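Clendance and Skollis handheld grippers, compared

21/08/2026

I have had both sets on the bench long enough to have opinions, so these are my notes. They are meant for anyone choosing a handheld pair for recording demonstrations, and they assume you already have a tracking pipeline that works.

Weight and grip

The Clendance is the heavier of the 2, and most of the extra is in the handle. That sounds bad but it puts the balance point over the knuckles, and my wrist complained less than it did with the Skollis. The Skollis trigger has a shorter pull and a softer spring. Small movements are easier to make with it and harder to repeat.

Both use compliant fingers. The Skollis ones are stiffer at the tip, so they pick up thin things (a ruler, a bank card) without folding. On cloth I prefer the softer Clendance fingers, which close flat and do not pinch a single fold.

Tracking

I ran both with the same marker cubes and the same Moradi controller, logging pose and finger opening together. Over July I recorded 1,269 short takes. Most failures were lost markers when I turned my hands inwards and one cube hid the other. Mounting the cubes further back helped, at the cost of catching them on my sleeves.

The Hidik head camera was set to fixed exposure throughout. Automatic exposure hunts whenever a shiny floor comes into view, and the marker corners go soft while it settles. Fixed at a setting slightly too dark is better than fixed slightly too bright.

Floor-level pick-up

I do a set of 20 takes per gripper at table height and the same again at floor level. The floor set is the useful one. You look almost straight down past your own hands, the cubes sit close to the camera, and overhead lights reflect right where you want to see the fingertips. The target is something blue and crumpled in a round bowl, with both grippers brought in from the near side.

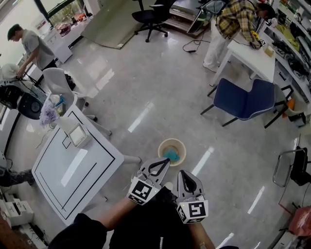
Calibration

Zero the finger opening with the trigger fully released, then again fully closed, and check both at the end of the session. The Clendance held its zero. The Skollis drifted enough that I now redo it every 200 takes.

The Moradi software stores the offsets per port and does not warn you if the left and right units are swapped. Label the cables. I lost an afternoon of data to this.

Which one I am keeping

The Clendance, for cloth and for long sessions. I would still borrow the Skollis for thin parts - its fingertips are better and I have not found a way to fit them to the other handle. The screw spacing is different, and the adapter I printed flexes too much to be worth sharing yet.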